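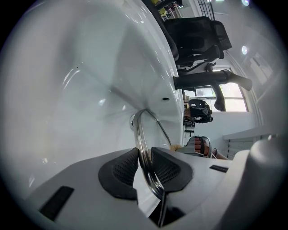 Drutix open day, Friday, October 16, 2026

I finally got to the Drutix open day after missing it last year (wrong week in my calendar, don't ask). The workshop is upstairs from the old Salinas tile showroom, and it was a lot busier than I'd expected – kids, retirees, a couple of plumbers, and me with my travel mug.

The picture at the top is my favourite of the day. It's the view from the hand-held gripper, with both black finger pads closed on a curved chrome bar and what looks like a big white basin filling up most of the rest. I love the little dotted texture on the pads! You can also spot somebody's hand on a grey handle, with dark straps across the fingers, and an office chair over by the window.

Cosimo Testa ran the demo and was very patient with all of us. The idea is that a person does the household job with the gripper in hand, over and over, and the recordings are used to teach a robot arm. They're aiming for 1000 recordings of bathroom jobs and had 602 when I asked. Kitchens are next, then laundry.

I had a go too. It's lighter than I'd imagined, but my wrist was complaining after a few minutes, and you have to slow right down or you lose your grip on things. My neighbour was much better at it than me, and I've been hearing about it ever since.

Parking is free behind the building if you get there before ten. The next open day is at Trurent, and I've already put my name down – right week this time, I checked.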